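Castillo Hand Grinder by Fekura
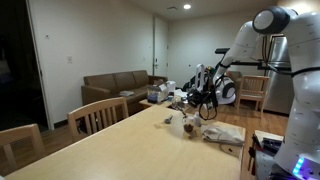
A reader in Truvley wrote in to say the Castillo had replaced two other grinders in the kitchen, and that the coarse settings were what won the household over. We hear that a lot, and we love it!

Coarse is hard for a hand grinder. Plenty of them do a lovely fine grind and then fall apart (well, wobble apart) once you open them up for French press or cold brew. The Castillo holds its shaft at both ends, so the burr stays centered all the way out. There are 40 click settings, and you really can feel each one.

Good to know:
Capacity: 40 grams of whole beans
Weight: 468 grams without the handle
Burr: steel, conical, comes out with no tools
Handle: folds flat, fits the Vanora travel sleeve (sold separately)

Start at click 15 for pour-over and go up from there. Light roasts take more arm, so hold the body low and let the handle do the work. We brushed ours out after every bag of beans and it still turns like new after 200 brews.

Please don't wash the burr! A dry brush is plenty.

The spring batch ships in March. Spare catch jars and handle knobs are on the parts page, and the old knob fits the new handle too.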